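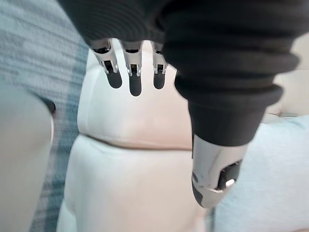

Trinidad Escobar says the sleeves took longer to get right than the wiring did, and would like that on record before anything else goes out.

So it's on record. Now the news.

**For immediate release - 3 May 2023**

# Shared workshop build Urkier gets its knitted sleeves, opens its doors

Savier, the shared workshop on the upper floor of the old Siriwan offices, is showing Urkier to the public this month. Urkier is a home-scale robot with jointed metal hands, built by members in evenings and at weekends. First sketches went up on the wall in January of last year. The members' log stands at 893 hours and that's only the ones people remembered to write down.

It's a handling robot. No walking, no talking. The job we set it is ordinary household stuff: get hold of something soft or something smooth, don't crush it, let go when told. Harder than it sounds. A hand that grips a hard casing nicely will make a mess of a towel.

Current state of things, quickly:

- hands and forearms built and fitted
- dark grey knitted covers on, second version
- rubbery black tips on the fingers
- Grirel, our own control program, running since the winter
- grip trials on cloth and smooth shapes under way, not finished

## Why knitted

Bare linkages pinch. They pinch fingers, they pinch cloth, they pick up fluff off the carpet. First covers were cut from sheet foam and were too stiff, you could hear them creaking every time the wrist turned. Second try was a ribbed knit tube, pulled over and gathered up at the joints so there's slack to bend with. Much better. Slack has to go somewhere though, so it bunches, and if it bunches in the wrong spot it gets in front of the camera at the wrist. Three evenings went on that alone.

The knit comes off for washing. The fingers are left bare below the cover becuase the tips need to touch things directly, and we want to be able to get a screwdriver in without undressing the whole arm.

Pattern will be written up and shared. Anyone who can knit a sock can knit this, Trinidad says. Those of us who can't knit a sock will have to take that on trust.

## Cloth is the hard bit

Smooth shapes came first. You close the fingers one side, thumb the other, watch the motor current, stop. Grirel handles that reasonably well now and has done for a while.

Cloth is another matter. It moves away from you. It folds under the fingertip, or one loop catches and the rest of it slides off. Looped towelling is the worst of the lot, and also the thing people most want picked up off a floor, so it's what we've spent the spring on.
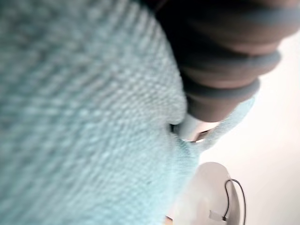
We changed the approach in March. Old version went straight down and closed. New version comes in at a slant, pushes the cloth into a fold and then closes on the fold, with a lower limit on the motors so it can't dig in. More misses on a flat sheet, fewer on a heap. Since most laundry in most houses is a heap we'll take that.

The program keeps a record of every try. 748 so far on the current settings. We are not putting out a success rate yet - the trials were run by different people on different evenings with different cloths, and one member was re-folding the towel between goes and the others weren't. A fair set of trials is planned, same cloths, same starting heap, written down beforehand. Results go on the workshop noticeboard whatever they say.

## What it cost

Parts came to £600 for this round, not counting tools we already had or the motors, which came out of an earlier build. A further £100 went on yarn, and yes, some of that is in the first pair of sleeves that didn't fit.

The money came from member subscriptions and the January jumble sale. No sponsor. If a firm would like to give us motors we would not say no, get in touch, details at the bottom.

Labour is unpaid. Members took turns and a fair few of them had never held a soldering iron when they joined. The beginners' evening still runs on Wednesdays and still has places.

## Working with it on the floor

Most of the testing is done low down, over the carpet tiles, with the arm hanging and the fingers pointing down. Reaching to the floor is the move that matters most for the people we talked to at the start. Quite a few of our neighbours find bending difficult and a dropped flannel stays dropped till someone calls round.

It's also the move that shows up every fault. The sleeve shifts with the arm down. Joints settle. A finger that sits level at bench height can end up a bit higher or lower than the one next to it, and Grirel has to be told. There's now a short routine at the start of each session where the hand hangs free and each finger is checked in turn, and you don't skip it. We skipped it once. Took an evening to find out why the grip was off.

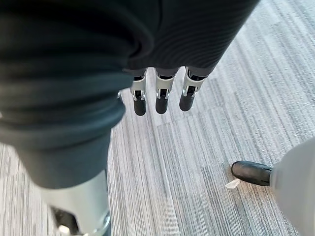 ## House rules for the open evenings

Please read if you're coming.

- Closed shoes, no sandals, in the marked area.
- Long hair tied back. Scarves off.
- Stay outside the tape while the arm is powered. A member will say when you can come closer.
- Mind cables on the floor. They do get moved during a session so look each time.
- Children welcome with an adult, and they can feel the spare sleeve as much as they like.
- Want it to try somthing of yours? Bring it. Soft and clean, nothing with pins in, nothing you'd be upset to have snagged.

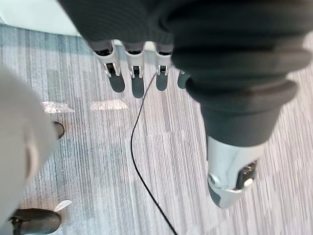 ## What happens next

The fair trials first, then a proper fix for the sleeve riding up at the wrist. We have two ideas, a drawstring and a strip of grippy tape sewn inside, and there is some disagreement. The drawstring camp has a sample ready.

After that, the write-up. Drawings, parts list, knitting pattern, and the Grirel code with comments in it that somebody other than the author can follow. All free to copy. We'd ask that people tell us what broke.

Not planned: selling it. We've been asked twice. It's a workshop build and it needs a person stood next to it with a hand near the switch, and it will for a good long while yet.

## Visiting and press

Open evenings run through the month at Savier, Siriwan building, upper floor. Lift is working. No booking for visitors, but press please ring ahead so there's someone free to run the arm for you.

Interviews: ask for Trinidad Escobar at the workshop desk, evenings are best. Spare sleeve and a set of finger parts can be borrowed for photographs, against a signature, back the same week please.

Ends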